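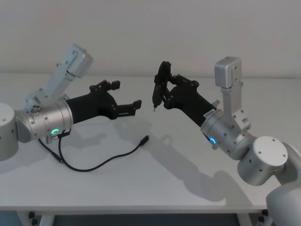

Two arms, one white table.

1/ My parents' golden anniversary is in November and I have been put in charge of the slideshow. I was told this by my aunt Inmaculada, who was told by my father, who lives 5 minutes from me and owns a phone.

2/ The raw material: 527 photos in three shoeboxes. 132 of them are of the same trip to Ramport. It rained. We have the rain from every angle.

3/ Mom wants it "short and tasteful." Dad wants every cousin in it at least once so there's no trouble. Those are two different slideshows, possibly two different parties.

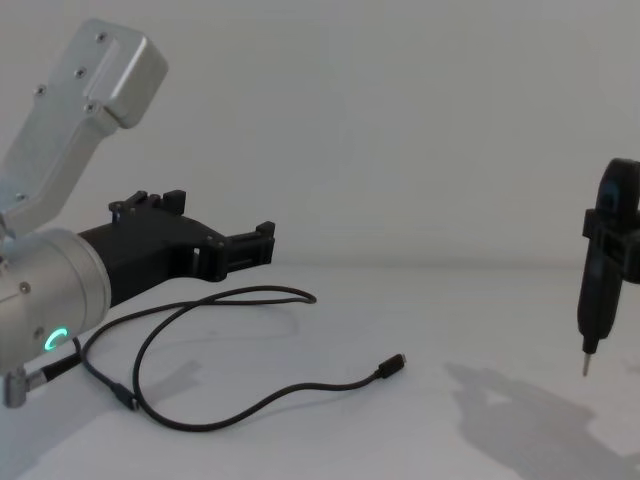 4/ Wedding album update. Uncle Baltasar is in the front row of every group shot, including the one labeled "bride's family." He is from the groom's side. He was also not asked to give the speech he is clearly giving in the next eleven.

5/ Asked Mom who the man with the mustache is. She said Teodoro. Asked Dad. He said "I thought he was with your mother's people." Fifty years, and he's in the cake picture.

6/ Down to 335 after taking out the blurry ones, the thumbs, and the summer my sister cut her own bangs. She has since called to say the bangs stay out or she does.
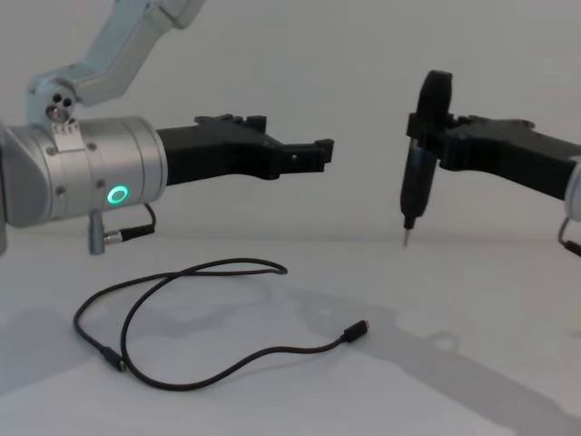

Left side, green light on.

7/ Now the music. Their first dance was a song neither of them can name. Dad hums it one way, Mom hums it another, and I have stood in the kitchen in Sistetville playing both of them thirty seconds at a time of everything from that decade.

8/ They settled on one. Then they danced to it by the fridge, pretty well too, and Dad said no, that wasn't it.

9/ It's going in the slideshow. If you know who Teodoro is – please write.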